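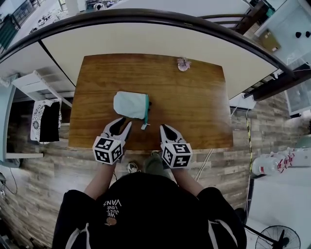

Does my farm policy cover a ute I lend to a neighbour?

Posted January 8, 2021 in Insurance > Rural and farm vehicles

Hello all. We have a mixed property outside Kamen, sheep and some hay. I have three vehicles on one farm motor policy with Vandard: a ute, a small tip truck and an old tractor which is registered only for crossing the road between our paddocks.

In March my neighbour will cart hay for 14 days and he asked if he can borrow the ute. He will not pay me money, but he will give me 31 bales at the end. My policy book says "private and farm use by the insured and permitted drivers", and some pages later it says "not let out for hire or reward". I have read these two parts many times and I do not understand if bales are a reward. He is 67 and has a full licence. Also he will tow his own trailer with it, not mine.

Has somebody been in this situation? I would like to know before I telephone them, so I can ask the correct thing.
hayshed_kamen

Trilton_Downs
You should be right mate, everyone lends utes around here. I lent mine for years and never told anyone. Just make sure he puts the fuel back in.

paddock9
I would not follow the reply before mine. Lending is common, yes, but the trouble comes only when there is a claim, and then they will ask who was driving and why.

I had nearly the same question with a different insurer, so please check everything against your own book. There are some separate matters here.

The driver. Look in your schedule, the page with your name and the rego numbers, and see if it says "any licensed driver" or if it lists the names. If it lists names, your neighbour must be added. For me this was done by phone and cost nothing, but I had to pay a higher excess for any driver who was not on the list.

The bales. My broker at Krishnan told me that payment in goods can be counted the same as payment in money. She said to describe the arrangement exactly as it is and ask for the answer by email. If you say only "I am lending it to a friend" and later the bales are mentioned, it can look like you were hiding something.

The trailer. My policy covered damage that a trailer does to other people while it is attached, but damage to the trailer itself was not covered, and the hay on it also not. He should ask his own insurer about these.

Call at least 7 days before he starts. Mine took that long to send the new schedule.

hayshed_kamen
Thank you paddock9, this is very clear. My schedule has only my name and my wife's name, so I will ask to add him and I will tell them about the bales. I did not think about the load on the trailer.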